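Wemstead desk swap — gallery

Finally getting these up. Seventeen of us moved desks in January and everybody said oh take pictures of your new spot, so people did, and then they sat in my inbox. Sorry. Captions are whatever folks wrote me plus my own two cents. Bigger versions on the shared drive if you want one for your wall, ask Dewanti for the folder name, I keep forgetting it.

If you sent one and it's missing, send again. My mailbox ate anything over a certain size and I didn't notice til later.

A few notes first on what got kept and what got tossed. Tossed: 30 dead pens, one whole box of Trendmont binders, the label maker with no tape (you can't get the tape anymore, we tried). Kept: the good stapler. Kept: the long tables, after a lot of back and forth. So-yul wanted them sanded, Tirta said leave them, Tirta won. Pens now live in cups on the tables, not in drawers. Please put them back. Caps on.
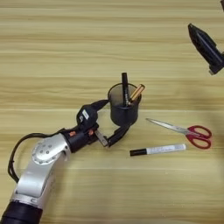
Page last changed: January, 4:40 pm (Q. Latuheru)

Pen cup, dark one, with the tall black marker in it. I like this cup. You can sort of see through it up at the rim and the wood comes through a little, lower down it's just black. Saodah picked them out and took some grief for going so dark, but on a pale table it looks right to me. Easy to spot from the door too.

The tabletop gets asked about every time someone visits. Long grain, stripes of honey and tan going side to side. It's the same tables we had upstairs, they just never saw daylight up there. Wipe with a damp cloth only. No spray!! The spray leaves a haze and then Tirta has to go over the whole thing again and we all hear about it.

Markers: black is the house color this year. Colored ones are in the Mangundap room, bottom shelf, behind the paper. Take one, leave the box. We went through 300 sheets of flip chart in the move alone so go easy on that as well.

Still to come — the window shelf, the coat hooks, Dewanti's plant corner (she wants to wait untill it fills in). So-yul has a batch from the Jodunance side that I havent opened yet. Will add them as I get to it, probably after lunch some day when the phones are quiet.

Names for captions: tell me if I spelled yours wrong. Comments to Qistina, second table from the door.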